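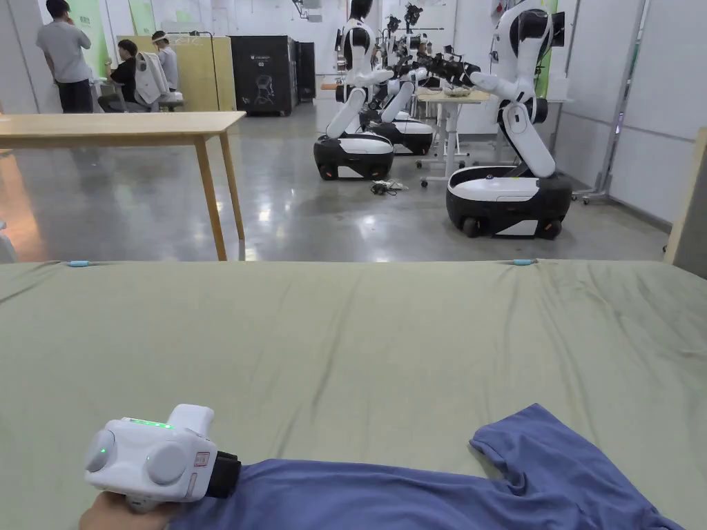 One blue T-shirt, held at the shoulder by a hand-held gripper

Can it do the ironing yet?

My sister asks me this every time I mention robots, which she will tell you is far too often, and I have been giving her the same answer for so long that I thought I'd better sit down and check whether it was still true. The answer was "no, and it can't do the pairing of socks either". I now think it ought to be "no, but I've stopped laughing", and as that takes a bit more explaining than she'll put up with over the phone, you lot are getting it instead. Put the kettle on, it's a long one.

Some of you know I spent 15 years at Horrocks, the commercial laundry out by the bypass, first on the calender (the enormous heated roller thing that does the sheets) and then in the office when my shoulder gave up. So I come at this question from a slightly different side to the people who write about it in the papers. I have worked next to machines that do household chores for most of my adult life. They were the size of a bus and they were marvellous at it. We put through 2000 pillowcases on a decent day and I don't suppose a human hand smoothed a single one of them.

What we did have, though, was a person at the front. Always. Somebody stood there and found the two corners and clipped them in, and somebody else stood at the small-items bench doing all the things the big machines wouldn't look at, such as tunics, aprons, chefs' jackets with the funny knotted buttons and T-shirts from the gym contract. The folding machine for shirts would fold beautifully if you laid the shirt on it properly. Laying the shirt on it properly was the job.

I've been thinking about that bench a lot, because it seems to me that the whole business of home robots has now arrived at it and is standing there holding a damp tunic by the wrong end.

Why a T-shirt is such a swine

If you've never had to think about it (and why would you), a T-shirt seems like the easiest thing in the basket. No buttons, no collar to speak of, no creases anybody minds. My nephew could fold one at five, after a fashion.

But think about what you do when you take one out of the pile. You don't know which bit you've got. You give it a shake, and something flops down that might be a sleeve or might be the hem gone round a corner, and your other hand goes off to find the shoulder without you telling it to. If it comes out inside out you know before you could say how you know. You feel that you've picked up two layers when you wanted one, and you let one slip off your fingertip and keep the other. All of that takes about as long as it takes to sigh.

A mug stays the shape of a mug. You can measure it and tell a robot arm where the handle is and it'll still be there when the arm arrives. A shirt has changed by the time you've touched it, and touching it was the only way to find out what it was doing. I once tried to explain this to a salesman at Horrocks who wanted to sell us an arm for the small-items bench, and he nodded all the way through, and then I handed him an apron with strings and asked where he would like to begin.

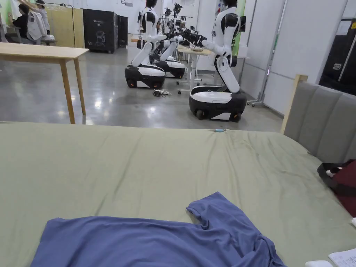
Sleeve turned up, the rest of it in folds, which is how most of mine come out of the drum

I look at a shirt in that state and my hands want to go and sort it out. I'd take the two shoulders and give it a flick and it would be flat before I'd finished the sentence. For a machine that flick is a whole research subject. Cloth in the air is harder to predict than cloth on a bed, and so for years the robots you saw folding things did it terribly slowly, lifting and looking and lifting again, like somebody defusing a bomb made of jersey cotton.

The hand-held grippers

What has changed, as far as a retired laundry woman can follow it, is how they're being taught. The old way was to write down the rules. Find the collar, go down so far, pinch, lift, fold to the middle. That's how our shirt folder worked, really, and it's fine so long as the shirt has been laid out by Maureen.

The newer way is to show them, over and over. A person does the chore and the doing of it gets recorded, and the machine learns from a great heap of those recordings. And the bit I find rather lovely is that you don't even need the robot in your hands, so to speak, to do the showing. You can hold the gripper yourself! It's the same sort of pinching jaws a robot arm would have at the end of it, on a thing you can carry about, with a camera on it to watch what the jaws are up to. So the person folds the shirt with a robot's fingers and a person's know-how.

I've been reading up on this most evenings since December and I have decided it is the apprentice system. You stood next to somebody who knew, you watched their hands, and you had a go. What you can't do with a robot is stop after a week because it's got the idea. It seems to want showing far more times than any school leaver we ever took on, and it gets flustered by things a school leaver would never notice, such as the sheet underneath being a different colour.

There's a drawback and you'll have spotted it if you have ever tried to do up a coat in mittens. Two jaws aren't a hand. When I fold I'm using the sides of my fingers, the heel of my palm, sometimes my chin (don't tell the hotel trade). Take all that away and leave a person with a pincer in each hand and you find out very quickly which parts of the job were cleverness and which were just fingers. I tried it at home with two pairs of kitchen tongs and one of my husband's T-shirts on the spare bed. I managed, eventually. Picking up the edge of the cloth was the worst of it by a mile. The tongs slid over the top or else took a fistful of duvet cover along with it.

Do try it. It'll change how you feel about the next video you see of a robot being slow.

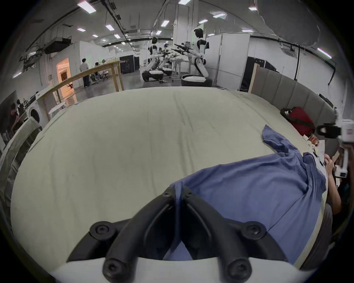
What Dennis thinks

I am lucky enough to have somebody to argue with about all this. Dennis Inskip was our maintenance fitter at Horrocks and then went off to Lerkholm, where they make flat-pack shelving, and he has spent the last stretch of his working life keeping their packing line going. He has robots. Proper orange ones in cages. So I rang him up and asked whether machines could do shop-floor jobs yet, and he was quiet for a moment and then asked me which ones.

His view, and I've tidied the language, is that people mix up strength with sense. The arms at Lerkholm lift boards all night without complaint and put them down in the same spot to within a hair. Nobody on the shift would want that job back. But the little bag of fittings that goes in each box still gets tucked in by a person, as the bag slumps differently each time and the flap of the carton won't stay where it's put. They had a trial of a machine for it. It was there for 119 shifts (he kept the tally on the inside of a cupboard door, he's that sort) and then it went back to the supplier in Brusau on the same lorry it came on.

"It was good," he said. "It was just never good on its own."

I thought that was a very fair way of putting it. The machine could do the job so long as there was a person near enough to un-jam the job, and if you've got the person standing there anyway you might as well give them the bags.

Where Dennis and I part company is on how long it'll stay like that. He thinks he'll be well under the turf before there's a robot that could walk into a strange house and do the washing from the basket to the drawer. I'm not so sure. I've watched a good many videos now and the recent ones are a different kettle of fish from the ones I was sniffing at a few years back. They make mistakes and then put them right, which I never saw before. A sleeve falls off the fold and the arm goes back for it. I sat up in my chair the first time I saw that.

Mind you, it's always a good idea to watch what's been left out of a video. Is it sped up? Is it always the same shirt? Who put it on the table, and who took it away again afterwards? I ask those three of everything now, and my husband has asked me to do it in my head.

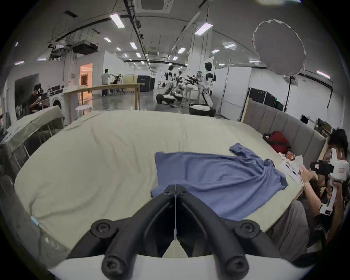

What we've got in our house at the moment

One robot, and it's a Flimelex, and it does the floors. It cost £119 in the sale and it has a soft little voice that tells me when it's stuck, which it generally is, under the same armchair. I'm fond of it. It does a perfectly good job of the hall and the kitchen provided I've been round first picking up the cables, the bath mat, the dog's rope and whatever my husband has taken off his feet. So I have gone from doing the hoovering to doing the tidying before the hoovering, and I'd be fibbing if I said it took much less time. My back prefers it, though.

It has a counter in the app and tells me it has been out 193 times. I'd love to know how many of those I was needed for. Most of them, I should think, in the early days, and a good few less now, though that might only be that I've moved the armchair.

The washing machine I don't count as a robot but I probably should. If you'd shown it to my gran and said it fills itself, heats itself, knows when it's unbalanced and has another go at it, she'd have called it exactly that. We only stop calling them robots once they work.

What I'd want before I let one near the airing cupboard

Speed I don't care about. It could take all night over one basket for all I mind, I'll be asleep. I'd want it to know when it had gone wrong and leave that one for me in a separate pile, because a badly folded towel is neither here nor there but a jumper shut in a drawer with the drawer still trying is another matter. I'd want it not to need the room got ready for it. And I'd want it to cope with a fitted sheet, which I have to admit is a bit unfair, as there are plenty of humans I wouldn't trust with one either.

If anyone reading works with these things for a living I'd be very glad of a comment, especially about picking up a single layer. At Horrocks we used to lick a finger, before we were told to stop, and then we had those little rubber thimbles the bank tellers use. Is there a robot version of the thimble? Dennis says there must be. He's going to ask at work and I'll put it in the next post, along with the damson chutney, which several of you have been very patient about.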